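Pekton Says Machine Repair Work Is Still a Matter of Patience

11 May 2020

The engineering group at Pekton has spent much of the past year asking whether a robot arm can take over some of the routine work of a computer repair shop. Its lead engineer, who spoke on condition that the interview concern the work and not the staff, gave a measured answer.

"It can do parts of the job," the engineer said. "It cannot yet do the job."

The program, known internally as Arkach, began in November with a narrow goal. Desktop computers arrive at repair and recycling shops in large numbers, and most need the same few steps: open the case, remove or replace a part, close it again. A trained technician at Pekton needs 90 seconds for a memory change. The arm needs considerably longer.

"People assume the difficulty is strength or speed," the engineer said. "For us it is contact. A person feels a clip give way and lets go. The arm has to be taught what that feels like, and every case is a little different."

In the group's most recent series of 100 attempts at seating a memory module, 29 ended with a technician stepping in. The engineer described that figure as progress, but said a shop owner would be right to refuse it.

Work on the open tower proceeds one component at a time. 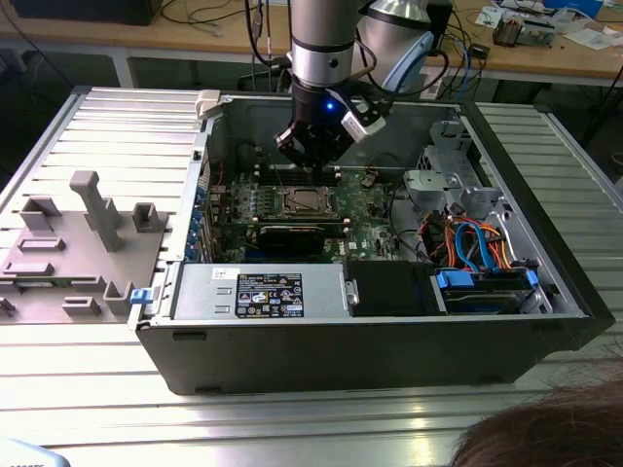
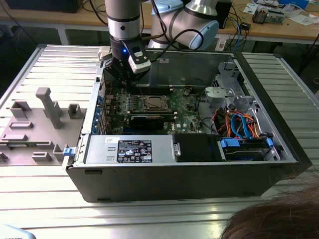
Cables remain the hardest item on the list. "A drive stays where you put it," the engineer said. "A cable does not, and there is always one lying across the part you want."

Asked about chores at home, the engineer was more cautious still. A workbench can be arranged to suit a machine - a kitchen cannot. Pekton has no plans for a household product and has advised its partner, Proltton, against promising one.

The two companies intend to begin a shop trial limited to memory and drives, with a technician present for each of the first 30 machines.

"We would like the technician to be bored," the engineer said. "At present the technician is busy."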